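Fliner巴尔的塞德整理中心引入双臂设备 岗位调整方案同步公布

员工通讯 29/06/2022

Fliner公司管理层日前批准了巴尔的塞德（Baltimside）整理中心的自动化实施方案。根据方案，失物与退件整理线将分阶段引入双臂操作设备，项目代号为Lobo。现将主要安排及其对各岗位的影响通报如下。

整理中心现有员工59人，其中41人在整理线上从事拆分、辨认、装袋和登记工作。长期以来，该线处理的物品种类繁杂，大小不一，文件袋、文具、玩具、小型手工具往往混装于同一箱内，员工须逐件取出、摊开、归类。去年的岗位健康评估指出，腕部和肩部不适在该线员工中较为集中，重复性抓取动作是主要诱因。管理层与员工代表经三轮协商，确定以减轻重复劳动为本次改造的首要目标。

项目第一阶段在Metham楼二层进行，设置一个试验工位。设备负责从台面上拿取散件，并将其移至指定区域；物品的辨认、价值判断、个人信息处理及最终登记，仍由员工完成。凡涉及证件、信函及标有姓名的物品，一律不进入设备作业范围。试验期间，工位旁须有一名经过培训的员工值守，值守时间计入正常工时，每班不超过两小时，期满轮换。

关于岗位安排，公司作如下承诺：试验期内不因本项目减少整理线编制；原有班次津贴维持不变；因工作内容变化需要重新定级的岗位，由人力资源部会同员工代表逐一评定，评定结果不低于现有级别。新设“工位协调”岗位，优先从现有整理线员工中选任，有意者可向所在班组提交书面申请。

培训工作已于本月启动。课程总长57学时，内容包括设备启停与急停、台面布置、异常情况处置以及作业记录填写。 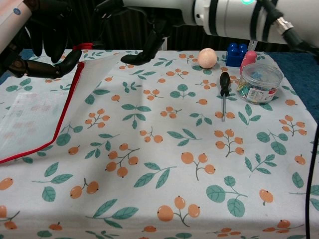

首批学员反映，软质和透明材料的处理最需要人员配合，薄片类物品贴附在布面上时，指端不易找到着力点，台面织物的褶皱也会影响拿取位置。培训组已将上述意见整理成文，并据此调整了课程顺序，把薄片类物品的练习移至课程后半段，先安排球形和块状物品。值守员工如发现设备反复抓取同一物品，应按规程暂停作业，改由人工处理，并在记录表中注明物品类别。

试验工位计划完成2000件物品的整理作业，随后由运营部、职业健康部及员工代表共同进行评估。评估内容除作业速度外，还包括值守人员的疲劳程度、差错登记情况以及交接班是否顺畅。评估报告将于九月提交管理层，并在员工内网全文公布。第二阶段是否实施、何时实施，以评估结论为依据，目前不设预定时间表。

评估期间，各班组可继续通过意见箱或班组例会提出建议，涉及安全的事项请直接报告当班主管。Metham楼二层试验区域实行登记进入，非当班人员如需参观，请提前向运营部预约。

运营部、人力资源部联合供稿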